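Talks > Safety and Standards > Speaker notes

Programme Speakers Notes Venue Contact

Good practice at the shared bench — notes for the Atholm session

Open with the log. Ellton recorded 589 bench sessions up to August, and 33 of them had an entry under "person inside the marked area". Read out two entries, no commentary.

Then the house rules. There are 7 on the Ellton sheet, but only spend time on these:

Speed limit is set before anyone comes to the bench, and it stays set.
The stop button is checked at the start of every shift. Initial the sheet.
One operator at a time. Handover is spoken out loud.

Mention that Plaltex had us rewrite the handover rule. Their version was shorter and we kept it.

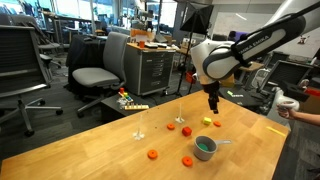 Operator position is the rule I get asked about most. The risk assessment has to cover the person holding the controls as well as the arm. With a handheld controller you can stand anywhere, so people drift in toward the work. Point out the hand with the white controller at the right edge of the table, and the gripper over the same tabletop — then ask the room where they would put the tape line. Give them 2 minutes.

Next slide is the Wieczorek checklist. Leave it up during questions. Paper copies are by the door.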